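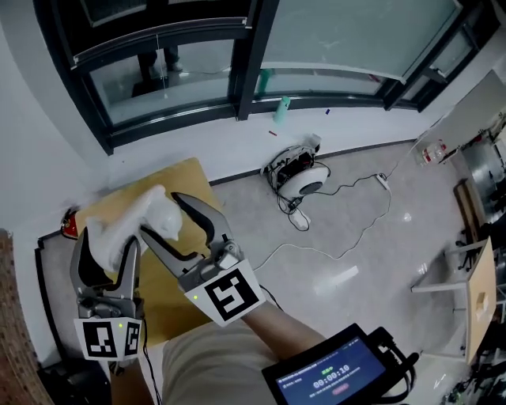

Dulce Cisneros would like it known that ornaments have feelings, or at least that their owners do, and that a china cat which has sat on one shelf for 20 years doesn't want to go to a good home. It wants to stay on the shelf.

We take her point. Trumside is opening its doors in October anyway, with a month of sessions for people who own more small ornaments than they have flat surfaces to put them on. The name is Shelf Life. We apologize for the name, which won a vote.

Each session takes 12 people and runs for two hours at our Blackwood room, starting at 10 in the morning. Bring up to 8 pieces. Cats are welcome, and going by the sign-up sheet, cats are mostly what we'll get. You'll be shown how to pick up a slippery figurine without trusting its ears, how to get dust out of the creases, and how to set out a shelf so that it looks chosen instead of inherited.

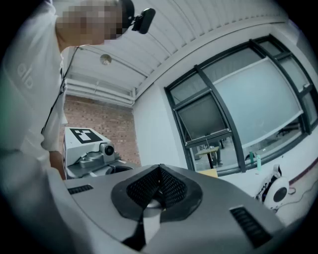 Tables are shared, so please keep elbows in. Wrapping paper is provided. Bubble wrap is not – at the spring sessions the popping got out of hand, and we lost most of an afternoon to it.

"People come in saying they want to get rid of things," said Miyuki Tamura, who leads the sessions. "Then they spend an hour turning one rabbit to face the other way, and they go home very happy with the rabbit."

Anyone who does part with a piece can leave it on the swap table. Last time the swap table ended the day with more on it than it started with, including a shepherd claimed by no one and returned twice.

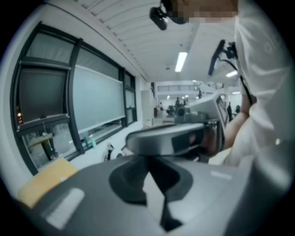 Places are free but must be booked through Damián Ayala at the Trumside front desk. Walk-ins will be seated if there's a chair. Children are welcome with an adult who is willing to pay for what they break. Repairs are not part of the program, so please don't bring a bag of pieces and a hopeful look.

Filed under: Community News | Home & Hobbies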